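Bekunum issues bench rules for small-arm cells

2026-05-06

Bekunum has released revision 2 of its good-practice sheet for tabletop gripper work. The sheet runs to 15 clauses and applies to all bench cells at the Wirelard site. Clause 8 requires clear barriers at the table edge and a fixed camera view of the work area. 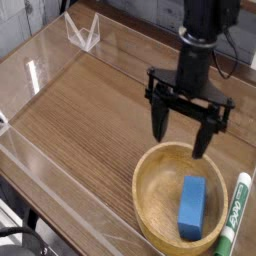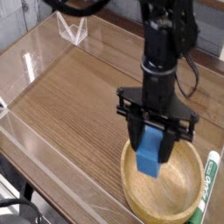
Blue block and wooden bowl, gripper open in the first view and holding the block in the second.

Changes from the March draft

Operators must now log each failed grasp separately. Cable loops at the wrist are to be checked before every shift. "The draft left too much to the operator," said Hacer Karabulut, who edited the text. Comments go to Orhun Kılıçarslan, room 310.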